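Search this journal Go

3.2 Listening at home

We should say a little more about the second group of listeners, because they are the ones who changed our minds about how these dance records were used. The discs themselves, 165 of them in the Kudar collection, are mostly tangos, slow waltzes and novelty foxtrots, and for a long time they have been treated as ballroom music, plain and simple. The record company's own lists encourage this reading, with their tidy little notes on tempo and step. But when Vendula Urban began visiting families in Ilirness and asking what they remembered of the Drulo label, hardly anyone started with a dance floor. They started with kitchens and bedrooms, with a gramophone carried from one room to the next, and with a grandmother who knew every word of the second verse and not one word of the first (we heard some version of this so often that we gave it a code of its own).

The visits were long and friendly, and we made no effort to hurry them. People were asked to choose a room they liked, to play the transfers we had brought on a small speaker, and to go on with whatever they would usually be doing at that hour. Some sat down and closed their eyes, and a good many sang along! Others got on with the housework and talked over the music, and these turned out to be our richest recordings, full of half-remembered lyrics and arguments about which singer had the better voice.

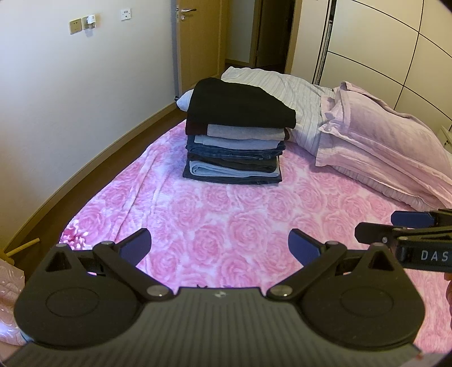

Figure 3. Folded clothes on a bed with a rose-patterned blanket.

What struck us most was how little the words "foreign" and "local" meant to these listeners. The Dzene Orchestra's rumba sides were plainly copied from imported records, sometimes note for note, and yet they were described to us again and again as "our songs" and "the old songs from here." The translated lyrics surely helped. So did the accordion, which wanders into nearly every arrangement whether it was asked or not, and which our listeners loved without exception. Collectors have tended to wince at it, and we confess that we winced too in September, when we made the first transfers.

We coded 1,747 separate remarks from these visits, using the scheme set out in Section 2. Roughly 70 of them mention dancing at all, and most of those concern weddings. The remarks about singing are far more numerous, and we take them up next, beginning with the waltzes.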